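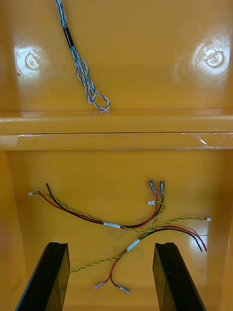
Collections at the Mimolstead repair and reuse site went ahead on all the planned dates in the second quarter of the grant. Residents brought in 3671 items, mostly kitchen appliances, lamps and radios, and Corinne Escobedo's intake team logged each one by type and condition. Loose wiring is still the hardest category to sort. A twisted blue and white cable, like the one in the yellow-orange bin, has no label and can't be matched to an appliance once it has been separated. We now ask residents to tape cords to the item they belong to, and the wording on the drop-off leaflet was changed in June.

Repairs
The evening classes are full through the end of the term. Two groups meet at the Villon Street library and one at the Bandari Community Hall. The library has asked us to finish by nine, so the second group now starts half an hour earlier. Attendance at the hall was weaker, mainly on account of the bus changes - Hollis Baptiste is talking to the county about the last service.

Parts store
We moved the spare parts into the back room at De Smet and shelved the first 300 boxes. Fuses, plugs and switches are done. Motors and wiring are not, and the catalog won't be complete until they are.
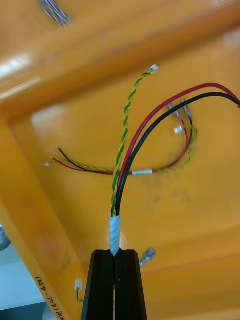 Wire harness with green, yellow, red and black wires and a small white connector.

Spending
Spending is within budget on every line except transport. The van needed a new clutch and was off the road for four days, during which we paid for a rental. We would like to move the unspent printing money to cover this and ask for your approval under section 2 of the agreement.

Next quarter
- Finish the parts catalog and put it online for class leaders
- Start a daytime class at Villon Street, if the room is free
- Replace the scales at intake, which read heavy
- Send you the visitor survey results

The signed expense sheets are attached separately. Questions on the figures should go to Hollis Baptiste.

July 2022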